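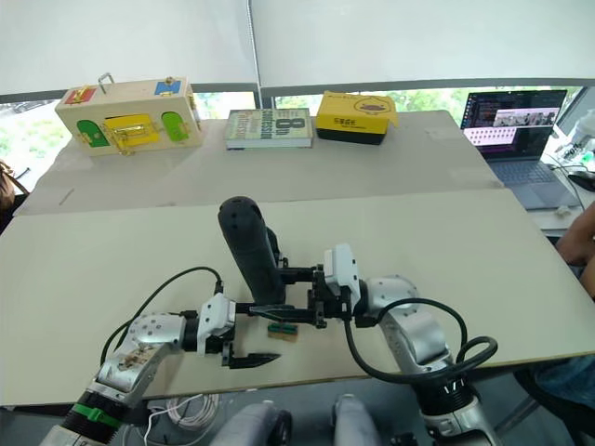 I had been trying to get an hour with Kanokwan Tanasarn since July, and when she finally called me back it was from a stairwell, with her lunch in her other hand. "Ask me anything except whether it works," she said. So of course that was my first question, and of course she laughed at me.

Kanokwan works on two-armed manipulation, and her current project goes by the name Undis. (I asked what it stands for. It doesn't stand for anything, she liked how it sounded.) The subject is handovers, meaning one arm passing a small object to the other arm of the same robot. I'll admit I thought this was a solved problem. You can do it yourself with your eyes closed, probably while talking to somebody. Robots have been picking things up for decades, so how hard can it be to pick something up and then let go of it a little later?

"It's the letting go," she told me. "Picking up is one decision. You close the fingers and you stop when you feel enough force. In a handover you have two hands on one thing, and both of them think they're in charge for a moment. If the first hand opens too early, you drop it. If it opens too late, the two arms pull against each other, and then something bends."

Has anything bent?

"Oh, fingers. We've bent fingers."

The method her group has been working on is easier to explain than I feared. A person teaches the robot by moving the arms through the task, over and over, and the system records where everything went and what the camera saw. That part is common enough these days. The new bit is what she calls the overlap, the short stretch of each recording when both grippers are touching the object. Most training setups treat that stretch like any other, so it gets very little attention, being such a small slice of the whole. Her method finds the overlap in each demonstration on its own and then makes the model practice it much more heavily than the boring parts, the long reaches through empty air where nothing much can go wrong.

"Think of learning a piece on the piano," she said. "You don't play it from the top every time. You find the four bars you keep ruining and you play those until your family leaves the house."

I wrote that down twice.

They collected 400 demonstrations for the current round, which sounded like a lot to me and apparently sounds like almost nothing to people in the field. It took two people 6 days of recording. I asked her what it's like to do the same little pass for days on end, and she said you go through phases. At first you're careful. Then you get fast and sloppy, and then you start noticing odd things about your own hands, like the fact that you always turn your wrist a bit before giving something away.

"I do it with cups now," she said. "My husband asked why I was rotating the coffee at him."

The sloppy phase is a real problem, by the way, and this is where Algirdas Žukauskas comes into it. He looks after the data, and he joined our second call because Kanokwan said he'd be annoyed if she tried to explain his half. He has a dry way of talking and he kept correcting my verbs. (The robot does not "decide" anything in his hearing.)

"People think bad demonstrations are the ones where you drop the block," he said. "Those are fine. You can see them, you throw them out or you label them. The bad ones are the ones that succeed in a strange way. You bump it with the wrong finger and it lands where it should. The recording says success. The model learns that bumping is a technique."

So he watches them. All of them?

"Yes."

All 400?

"At higher speed. But yes."

He threw out 30 of them by the end, and he was cagey about whether that was too many. I got the impression that it had been discussed at length between the two of them. Kanokwan would have kept more. Her argument is that a model which only ever sees tidy passes has no idea what to do when a pass goes a bit crooked, and in real life they all go a bit crooked. His argument is that there is crooked and there is wrong. They've settled on keeping the ones where the person visibly corrects a mistake, on the theory that the correction is worth more than the mistake costs. She'd like to test that properly and so far they haven't had the time.

I wanted to know about the objects, because I'd pictured some sort of special test kit. The small block with a green layer on top of a tan one, lying right under the place where the fingers come together, is a lot more typical. It's little, and to me it looks like the sort of thing you'd lose in a desk drawer. Kanokwan likes small objects for a practical reason.

"With a big object you can cheat. One hand takes this end, the other takes that end, and they never have to meet. With something small there's no room. The fingers have to come right up to each other, and now you have to care about everything. How long each finger is. Which one is in front. Whether a finger is blocking the camera at the exact moment you'd like to see."

That last one turns out to be a big headache. The view comes from up at head height, looking down past the arms, and the hands are the biggest things in it. When the grippers close in on each other they hide the very spot that matters. I asked why they don't add more cameras, and Algirdas sighed in a way that suggested I wasn't the first.

"You can add cameras. Then you have more cameras to calibrate. We wanted to see how far you get with one good view and with the joint readings from the arms. If the left arm is at this position and the right arm is at that position, you know how far apart the fingers are, more or less, even if you can't see them."

More or less?

"Cables pull. Joints wear. More or less."

I got curious about the cables at that point. They loop around these arms in big black arcs, and it looks to me like they'd snag on everything. Kanokwan says routing them is a craft, and that she has learned more about zip ties than she ever planned to. Too tight and the wrist can't turn all the way. Too loose and you've built yourself a lasso. There's a green tie near the base of the left arm, wrapped around one of the ribbed black parts, and I forgot to ask about it, so that one stays a mystery.

Now, results. I did get some out of her in the end. They ran the trained system on fresh passes with the block starting in different places on the board, and compared it with the same model trained the plain way, every moment weighted alike. Hers did better, and the gain came almost entirely in the overlap. Reaching didn't improve at all, which she sees as a good sign, since nothing in the method should help with reaching. She wouldn't give me a percentage. The write-up isn't finished and she has been burned before.

"I had a number in a talk once," she said. "It was a preliminary number. I still get emails about that number."

What she would talk about was the kind of failure that's left. There are 4 of them on her list, and the one that bothers her most she calls the polite failure. Both grippers come together, fingers almost touching, and then both wait. Neither one closes any further. Each arm has learned from the demonstrations that the other arm moves next, and they can hang there until somebody stops the run.

"Like two people at a door," I said.

"Everybody says the door thing," said Algirdas.

Her best guess is that it comes from the humans. When people were recording, they tended to pause right before the transfer, just a beat, to check that things lined up. The overlap weighting then took that pause and drilled it into the model along with the useful parts. So the method made the good bits stronger and the hesitation too – I thought that was pretty funny, and to her credit so did she. The fix they're trying now is to trim the stretches where neither arm is moving before the training starts. It has cut down on the waiting. It has also produced a few passes that were, in her words, "a little brisk."

Toward the end I asked what a person at home would ever use this for. I half expected a speech about dishwashers, and I didn't get one. She said that as soon as you have two hands you find out how often you swap things between them. You take a key with whichever hand is closer and then move it to the hand that's facing the lock. You pick up a book with your left to put it on a shelf on your right. None of that works if every swap is a small emergency.

"I don't need it to be elegant," she said. "I'd like it to be dull."

They want to go on to objects that bend next. Algirdas is against it until the pauses are sorted out, and Kanokwan has already started a folder for it. I asked what was in the folder. One video, she said, of her passing a sock from hand to hand on the kitchen table, and she'd dropped it.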